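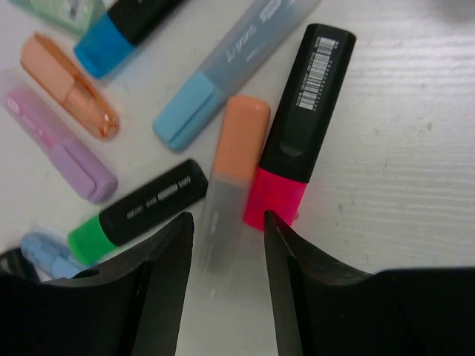 tomvise

13 July 2022
I was visiting the open day at Koller in Cumonau. The arm must take highlighters from a white table, one after another. With the peach cap it goes next to another one, very close. I stayed for 6 picks and was impressed.

Endero_fan
Nice, but they lie very loose. In our packing hall we have 300 parts in one bin. Show me this.

mundley22
I don't agree. Clear plastic on a white surface is difficult for any camera.

Endero_fan
Difficult, yes. Useful, I am not sure.

tomvise
I have asked about bins. They said next year.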